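Feb 1, 2024

I've been meaning to write about laundry for ages, and February seems as good a month as any. When we moved to Cutdale I kept the basket on the floor, and my back complained through every single load. Now it sits up on a little wooden stand, and I'm a happier person.

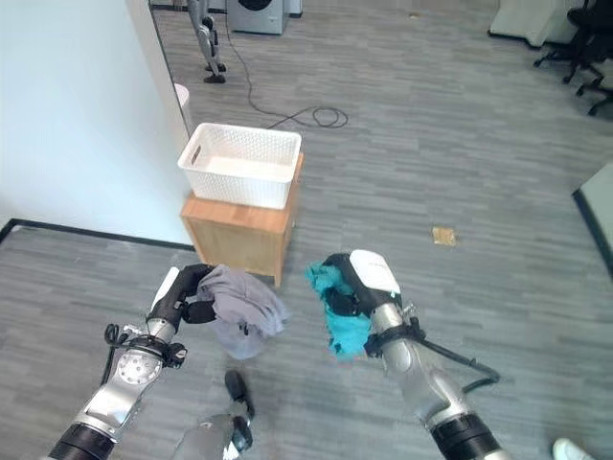 Do you need to sort before you carry anything over? I do a quick sort at the basket, darks in one heap and grays and greens in another, and it takes me 2 minutes.

I try to pick up one piece at a time — sleeves tangle terribly otherwise.

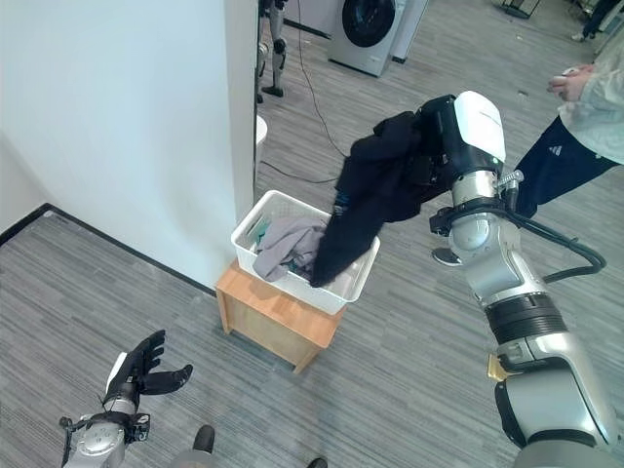
My old habit was to let it all pile up for 12 days, which I don't recommend to anyone with a small washer.
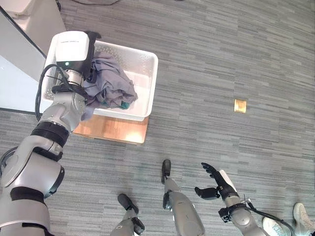 These days I do 4 small loads a week and fold while the kettle boils. Next I'd like to find a shelf for the soap.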